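Stylus input not registered after tablet update

Posted in: Tablets & Accessories > Pens and Input

Kylie Maihi

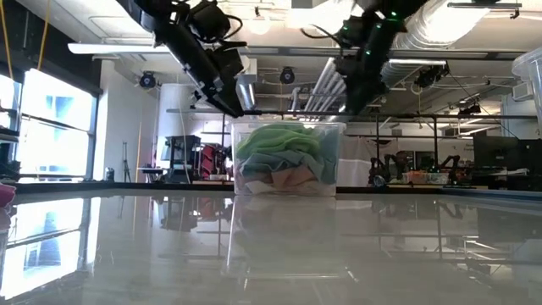

Our office issues the Stadura tablet to 13 members of staff, each with the Fiadzo pen supplied by the same vendor. Following the February system update, four of the tablets no longer register the pen in the notes application. Touch input continues to work on all of them, and the pen still moves the pointer on the home screen. The battery indicator for each pen reads 100 percent. I have restarted the tablets and removed and re-paired the pens without effect. I would be grateful for advice on whether this is a setting or a fault that should be reported under warranty.

Nii Gyamfi

The behavior you describe is consistent with a change in the input permissions. The February update moved pen access from the system menu to the individual application, and on some tablets the permission was reset to "Off." Please proceed as follows:

Open Settings, then Applications, then Notes.
Select Input Devices and set Pen to "Allow."
Close the application fully and open it again.

If Input Devices does not appear in the menu, the tablet is still on build 56 and the update has not been completed. In that case, connect it to power and run the update again — it will not resume on battery alone. The download is 138 MB.

Warranty service should not be requested until these steps have been carried out. A pen that moves the pointer is communicating with the tablet, and the service desk will return it untested.

Esi Arthur

Try a new tip. Mine stopped writing last year and a new tip fixed it.

Kofi Antwi

The steps given by Nii Gyamfi are correct for tablets managed individually. Where the tablets are enrolled in Nindgate, the permission must be changed in the management console under Device Policy, as a local change will be reversed at the next sync. Kindly confirm whether your four tablets belong to the same policy group.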